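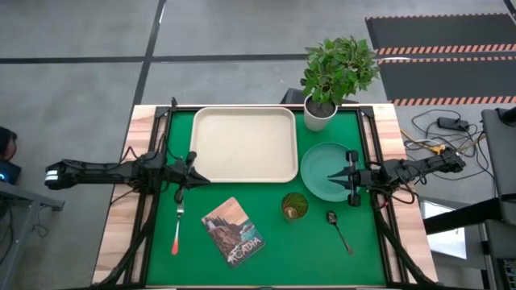 Two black arms, one green tabletop.

From: Hala Semaan
To: founders-list
Subject: Re: Re: Advice for the August mentoring evening

Omar, thanks for putting this so politely. My reply is under your note.

On Wednesday, Omar Saliba wrote:
> Satish wants three of us to stand up and tell the new group
> how we got started. I said yes and then realized I have no
> story. I took over my uncle's accounts, lost two of them by
> lunch, and kept going. Is that a talk? Siham says I should
> open with a failure, but I'm not sure which one to pick.
> Omar

It's a talk. It's a better one than mine, which for years was a heroic tale about starting Lokis with a folding chair and a dream. I left out that my sister paid the rent for 17 months. Last spring somebody in the second row asked how I'd eaten during that time, and I had to tell them about the sister. Everyone woke up.

So please tell them about the two accounts. Tell them what you said on the phone afterward, too, if it can be repeated in front of people under 30.

A few practical things, having sat through all the previous evenings:

Keep it to ten minutes. Satish will say fifteen, and he'll be looking at his watch by nine.

Don't use the word "journey." Itsuki went to Bragança to learn about chestnut flour and even he managed without it.

Bring a number. I'm going to say what I charged my first client, which was $60 for work that took me most of a week – I was thrilled, and I sent a thank-you card.

If they ask about Stellgate, you can send them to me. I still have opinions, and most of the emails.

Siham, are you doing the food again, or should I call the bakery?

Hala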